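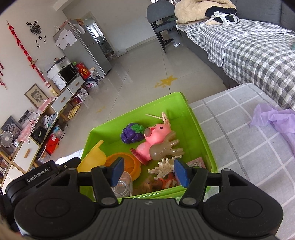

4. Sorting the toy bin

By Annick Lavoie, with corrections from Halyna Hrynyshyn
Last updated: June
Reading time: 2 minutes

This section is for families who use the Samstead home storage guide with one mixed bin of small toys. In our picture the bin is bright lime green and it stands on a table, on a gray cloth with white grid lines. Please read section 3 (Choosing the bins) first if you did not do it yet.

Before you start

Put a cloth on the table. Small pieces roll less on cloth than on a bare table top, and they are easier to see. Prepare three empty boxes and one bag for trash. If you use the Skokari boxes, the low model of 200 mm is enough for toy food.

CAUTION: Do this work without children under three years in the room. Small toy food pieces can be swallowed.

Steps

4.1 Take out first everything thin or pointed. A pale skewer, like the one that stands up behind the pink animal, must not stay between the toys. Put it away in a closed drawer.

4.2 Remove the paper and the cards. Keep a card only when it belongs to a game you still have.

4.3 Take out the large figures one by one. The pink animal and the octopus go to box A. Do not pull them by the tail or by the tentacles.

4.4 Collect the toy food in box B. The purple grapes with the green leaf belong here also, even if they are bigger than the other pieces.

4.5 Put the sea shapes, for example a white starfish, in box A together with the octopus. Children look for them in the same place.

4.6 Open every small container with a lid and look inside. Return the contents to the correct box and close the lid again until it is firm.

4.7 Loose parts, such as a curved yellow piece, go to box C. Keep box C for one month. If no toy is missing this part, you may throw it away.

4.8 Throw away thin plastic sheets and wrapping that lie on the table.

CAUTION: Plastic sheets are not toys. Do not leave them on the cloth or on the sofa where a child can reach them.

4.9 Wipe the empty bin with a damp cloth and let it dry completely before you fill it.

Notes

Note 1. Box labels are on sheet 11 at the end of the guide. The Vasylenko labels also fit, order number 2541.

Note 2. Rubber toys with a hole can hold water inside. Squeeze them over the sink before you put them in the box.

Note 3. Fill the bin only up to the rim. What does not fit goes to the second bin, see section 5.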